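Ledon Consumer Safety Office
1/6 Our office has published its advice on portable heaters, extension leads and other mains equipment used in bathrooms. The main points are set out in this thread.

2/6 In the past year we received 190 reports of electric shocks or burns at home. Of these, 31 involved a fan heater or hairdryer plugged in on the landing and brought into the bathroom on an extension lead.

3/6 An extension lead must not be taken into a room with a bath or shower. A long lead carries the same risk as a short one. Tenants in Farow and Onance who have no fixed heating in the bathroom should write to their landlord and keep a copy of the letter.
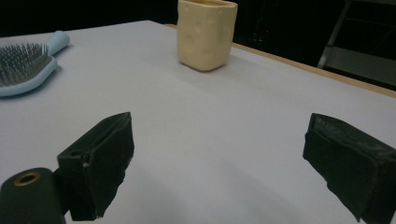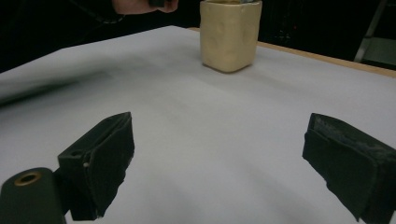 4/6 If a person has received a shock, do not touch them while they may still be in contact with the supply. Switch off at the fuse box first, then call the emergency services.

5/6 "A fixed heater, fitted high on the wall with a pull cord, is the only type we recommend for these rooms," said Horácio Teixeira, head of home inspections. Fitting must be carried out by a registered electrician.

6/6 Residents on a low income may apply for a free inspection. There are 900 places this winter, and visits last up to 2 hours. Forms are available at the Oddsson Street office until the end of October. Applications by telephone cannot be accepted.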